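FERNDEN POLICE SEEK PUBLIC'S HELP IN STRING OF STOREFRONT BURGLARIES

FERNDEN - The Fernden Police Department is asking residents and business owners for information on a series of overnight burglaries along the Rorkberg Road commercial district. Detectives believe the same two people are responsible for break-ins at four businesses in January.

In the most recent case, officers answered an alarm at Ngubane Hardware at 2 a.m. and found the rear door forced open. Cash and hand tools were taken. No one was inside and no injuries were reported. 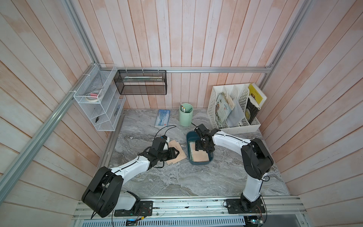
Business owners in the district are asked to check rear doors, locks and alarm contacts at closing time. The department's crime prevention unit will conduct free security surveys on request and has completed 30 to date. Officers look at lighting, sight lines and weak points in outer walls. Painted wood planks, such as those with the patchy pinkish white finish shown here, should be checked for loose boards and fresh pry marks, particularly on sides that face an alley.

"We are asking people to review their camera footage, even if their own business was not entered," said Lt. Chantelle Joubert, who leads the property crimes unit. "A vehicle passing at the right hour may be enough to move this case forward."

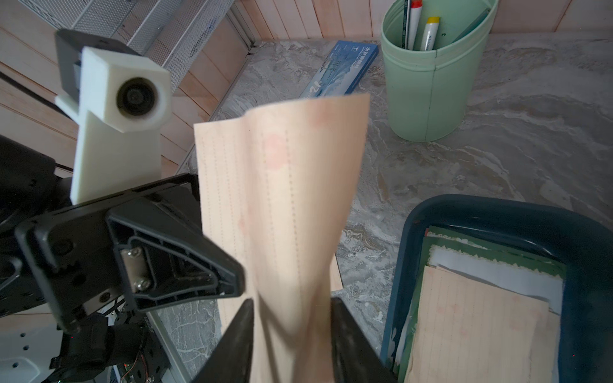 Investigators are especially interested in footage recorded between midnight and 4 a.m. on the blocks between Asar Street and the rail crossing. Footage may be submitted at the front desk or through the department's website.

Anyone with information is asked to call the Fernden Police Department and ask for Detective Hnat Panasiuk. Callers may remain anonymous.

Media contact: Thierry Hervieu, Public Information Office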